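The Left Boot

Adel Benmoussa had one shoe on when the phone went. Tanden again. He let it ring.

The other boot was on the bench, sole up, glue gone tacky. Size 10. Jaketti walking boot, old pattern, the good leather, before they moved the factory and started putting cardboard in the heel. Customer wanted it by four. It was gone two.

"You said July," said the woman on the phone, when he finally picked up.

"I said July for the lasts. The soles I never said."

"We have 1155 pairs waiting for soles, Mr Benmoussa."

He looked at the boot. Somebody had walked that heel right down on the outside edge. Always the outside, always the left. You could tell a lot. Bad hip, or a bag carried on the one shoulder for years.

"I'm one man," he said.

"You signed for Dasden. Dasden is shut. So it's you."

Click. Well, that was that.

He pressed the sole down and leaned on it. Counted in his head, lost count, leaned some more. The shop smelt of rubber and wax and the soup from next door. His father would of used nails. His father used nails for everything, and people came back for thirty years with wet feet and said thank you.

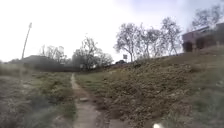 Trimmed the edge. Slipped, caught his thumb, swore at it. Not deep. Wrapped it in the bit of chamois and carried on, welt, heel, a rub of brown along teh seam where the old stitching showed.

At ten to four the door went and it was Lò, in slippers, in the rain.

"Is it done?"

"Sit down."

She sat. He knelt and did the laces himself, loose at the toe, tight at the ankle, the way she liked. She stood up and put her weight on it. Said nothing. Walked to the window, walked back. The left foot came down flat.

"What did you do?"

"Built up the heel. Bit of cork."

"I didn't ask for cork."

"No."

She walked to the window again. The phone started up on the bench, buzzing itself sideways through the shavings, and Adel put the glue tin on top of it.

"Give me the other one," he said. "I'll do them both."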